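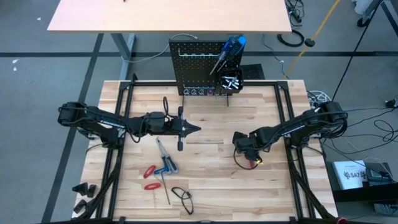

Piva incorpora brazos robóticos al orden de herramienta en su taller de Endumcombe

27 de junio de 2020

La empresa de mantenimiento Piva ha puesto en servicio en su taller de Endumcombe una celda de dos brazos robóticos destinada a la clasificación y recolocación de herramienta manual. El equipo trabaja sobre una mesa de madera rodeada por una estructura de perfil de aluminio negro, con un panel perforado al fondo para colgar destornilladores y otras piezas pequeñas.

La integración corrió a cargo de Gondal. El brazo izquierdo lleva una pinza de mordazas paralelas. El ciclo previsto comprende la toma de la pieza en la mesa, su orientación y el depósito en el panel. Las llaves en T y los destornilladores entran en la primera fase; las piezas sueltas de menor tamaño, como las puntas, se siguen colocando a mano.

Según los datos facilitados por la empresa, el taller mueve 4,000 herramientas al mes entre el almacén y los puestos de montaje. Hasta ahora, el recuento y la reposición ocupaban los últimos 30 minutos de cada turno. Con la celda, los operarios dejan la herramienta en la mesa y pasan directamente al cierre de partes.

El cambio afecta a 13 personas. La plantilla no se reduce, de acuerdo con Piva, aunque dos puestos de almacén pasan a denominarse «supervisión de celda» e incluyen la parada y el rearme del equipo, la revisión del cableado y el registro de incidencias en el programa Esow. La formación se imparte dentro de la jornada.

«Antes sabía de memoria dónde estaba cada llave. Ahora paso más tiempo leyendo el registro de fallos que en el panel», señala Amna Mughal, operaria de almacén. Zubaida Hayat, responsable de turno, indica que la principal dificultad es la herramienta devuelta en grupo: «Si se dejan dos mangos pegados, la pinza duda y hay que separarlos. Hemos pedido que se depositen de una en una».

El periodo de prueba concluirá al alcanzar 800 ciclos supervisados. La ampliación a un segundo puesto se decidirá en noviembre.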